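# Wedwood Parish Heritage Records

This folder holds the written records of the Wedwood heritage survey: carved lintels, boundary stones, well covers, field names and the songs tied to them. Version of 5 July 2026.

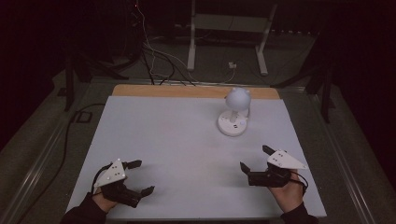 **Category: Cultural heritage / Records and inventories**

Each record is one row in `records.csv`. The main columns are:

- `rec_id`: the record number, never reused
- `place`: Wedwood, Stirnby or Pruitt
- `type`: object, building, site, name or song
- `condition`: good, fair, poor or lost
- `source`: archive, site visit or interview

There are 90 records. Of these, 70 come from site visits and the rest from the archive or from interviews. Field names keep the spelling used by the speaker, even where the county map has another one.

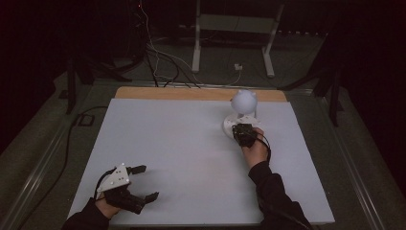

*Rorkavlow Heritage Documentation Team*

Seven records are marked `lost`. They stay in the file so that older references to them still work. Please don't delete these rows if you send us a corrected copy.

Locations are given to the nearest 30 meters. Exact positions of the Stirnby boundary stones are left out at the request of the landowners.

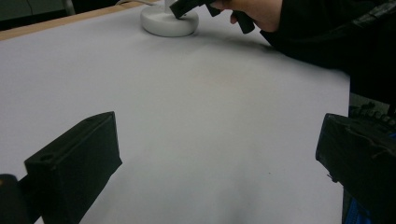 Song texts are in `songs/`, one plain text file per song, named by record number. Two versions of the same song count as two records. Sound recordings aren't part of this release.

## Known problems

The Pruitt well covers were entered in June from an older list, and some of the condition notes are out of date. Dates before the parish merger may use the old parish names.

## Use

Free for research and teaching. Credit the team and give the version date.

Contact: Rorkavlow Heritage Documentation Team | © 2026 | Back to top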